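3.2 Cell setup and upkeep

The disassembly cell at Nolelmont has two arms that share one slotted aluminum table. The slots matter more than they seem to. Every fixture, including the parts tray, is clamped to them, and a fixture that creeps by a few millimeters over a week will cause missed placements long before anyone sees it by eye. We therefore touch off the tray corners each Saturday and store the new offsets in Zasov, the cell controller.

The desktop computer is laid on its side with the side panel off. The tray stands to its left and is 3D-printed, with a pocket for each kind of part and raised walls between pockets. Early trays had straight walls, and drive caddies caught on them when the wrist was tilted by more than 2 degrees. The current version has a small lead-in on each wall – a change that took one afternoon to draw and a night to print.

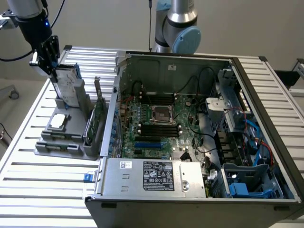

Figure 4. Cell during drive handling. The gripper holds a hard drive in its caddy above the fixture tray; the second arm is behind the open computer.

The gripper is a parallel type with angular metal fingers. Finger wear was the main cause of stops in the first 416 runs. A worn finger lets the caddy turn in the grip, so that its lower edge meets the tray wall instead of the pocket. We now check the fingers every 200 runs with a Skelance gauge block and replace them as a pair. Replacing one finger alone shifted the grip center and forced a full recalibration.

Cable routing was the second source of trouble. The cable leaves the wrist module in a loop, and the loop must be long enough for full wrist rotation but short enough to stay clear of the chassis. We set its length by hand with the wrist at both rotation limits, then mark the cable at the clamp. After run 1133 the mark had moved, and the clamp was changed to the wider Ghauri type.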